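### 3.2 Demonstration collection

Demonstrations were recorded by students enrolled in the Trinodden capstone course, working in shifts through February. Each operator completed a short practice block with the paired hand-held grippers before any episode was kept. The fabric subset comprises 2396 episodes from 11 operators and was logged with the Pirkitz recorder, which stores both gripper streams and the head-mounted view on a common clock.

An episode began at an audible cue and ended when the operator released the cloth. Operators were told to keep both dotted marker plates visible to the head camera wherever the task allowed. Episodes in which tracking of either plate was lost for more than five consecutive samples were discarded and repeated. Labelling of grasp and release events was done by a second student who had not recorded the episode. Figure 2 shows a bimanual grasp on a striped cloth, with a gripper at each upper corner and the lower edge draping over the white base.

**Figure 2.** Two-handed grasp of a folded cloth above the work board.

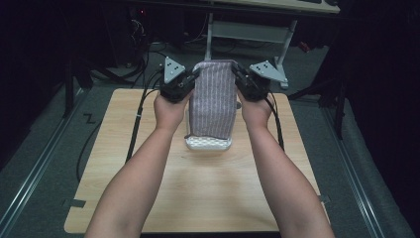 ### 3.3 Trajectory filtering

Raw gripper poses were smoothed offline before training, and segments preceding the first labelled grasp were trimmed.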